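3. Reading the Plevberg shed books

Claims about engine allocation on the Cilard branch rest on a narrow base. The usual account holds that 4 tank engines were kept at Plevberg until the end of steam, and that 2 of them were fitted with larger boilers before the transfer from Kandosach. We have tried to find where this comes from. The earliest printed version gives no source, and the later ones copy it, down to the same misspelling of the builder's name.

The shed books tell a less tidy story. They were written up by whoever was on the night turn, and a number entered in them means only that a clerk believed an engine was on the premises. In the volume that opens in March, one engine is booked for washout at Plevberg and for a freight turn out of Kandosach on the same night. Both entries can't be right. Earlier writers took the one that suited them and passed over the other.

The boiler claim is weaker still. Van Leeuwen, the firm that held the repair contract, listed boilers by its own job numbers, and these were matched to engines long afterward by people working from memory. Of the 30 job cards that survive, 20 carry no engine number at all. We see no safe way to fill those gaps, and we do not accept that a taller dome in a grainy platform view settles the matter – domes were swapped between boilers more often than the published lists allow.

Photographs have been asked to carry too much of the argument. Boiler cladding hides the shell beneath it, and a dark finish makes judging a diameter by eye harder than most writers admit. The same trouble turns up well away from railways: the black kettle in Figure 1 has a dull, rounded body with only faint gray highlights along its upper curve, and the ridges of its lid barely show. A locomotive in working grime, taken from the far platform, gives the reader less to go on. Until a drawing or a dated boiler certificate comes to light, we treat the larger boilers as unproven.

Figure 1. Black kettle on a white tabletop.

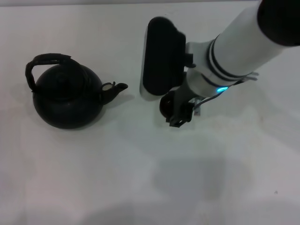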